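Triltaldale en images : ouvrir un meuble qui n'existe pas

Vendredi soir, le dernier lot de simulations est enfin passé, et je me suis dit qu'il était temps de vous montrer un peu à quoi on joue toute la journée ! Le projet s'appelle Triltaldale, on le mène à deux avec Abelardo Guzmán, et la question de départ tient en une ligne : est-ce qu'un bras qui apprend dans des cuisines virtuelles se débrouille encore quand on lui change les meubles ?

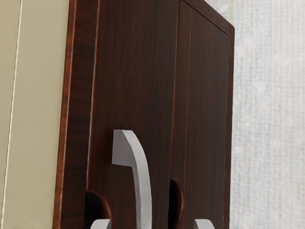
Notre méthode, Drusance, découpe chaque geste en 2 phases, l'approche puis la prise, et les note séparément. Abelardo y tenait beaucoup, moi j'étais sceptique (je le suis encore un peu, le lundi matin). Avec une poignée grise et courbe comme celle-ci, sur du bois brun foncé, le contraste aide bien - et malgré ça, c'est l'approche qui nous a coûté le plus d'essais. Au total on a lancé 3224 épisodes dans Sindoma, notre simulateur, répartis sur 122 variantes de mobilier. Mon ordinateur s'en souvient.

Ce qui nous a surpris, c'est l'effet de l'angle de départ. Quand le bras arrive de côté, la note d'approche chute, alors que la note de prise ne bouge presque pas. On a refait tous les calculs en mai, persuadés d'avoir un bug, et non, même résultat !

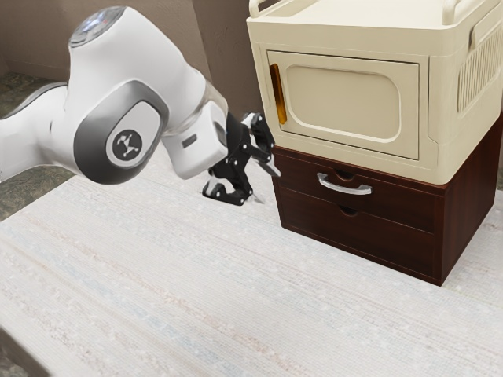 Du coup on a repris l'entraînement en tirant les positions initiales bien plus largement, et l'écart se resserre. Il en reste un bout, surtout sur les poignées verticales, et là j'avoue que je n'ai pas d'explication qui tienne debout. Prochaine étape, la comparaison avec la méthode Jurić, sur les mêmes variantes et les mêmes graines aléatoires. Les courbes arriveront dans une autre galerie, dès qu'Abelardo aura fini de choisir ses couleurs.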